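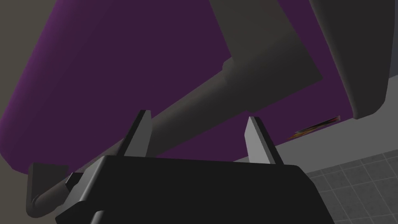 Notice on Winter Hours and the Reading Room Collection

2020-12-21

The Orden Reading Room will observe reduced hours through the end of the winter term. Readers holding a current card may continue to borrow up to the usual limit, and loans made in November have been extended without charge.

I have kept this page on behalf of the Reading Room for several years, and I am pleased to record that the Jondley bequest has now been cataloged in full. It comprises 1364 volumes, of which 300 concern the canals and mills of the Sarnden valley. A further 109 are bound sets of parish newsletters, many of them lacking their covers. These may be consulted at the desk but may not be taken home.

Requests for copies should be made in writing. The first 100 pages in any year are provided free to card holders.

The map drawers remain closed while the Bepari survey sheets are being flattened. A new list of the sheets will be posted on this page when the work is complete.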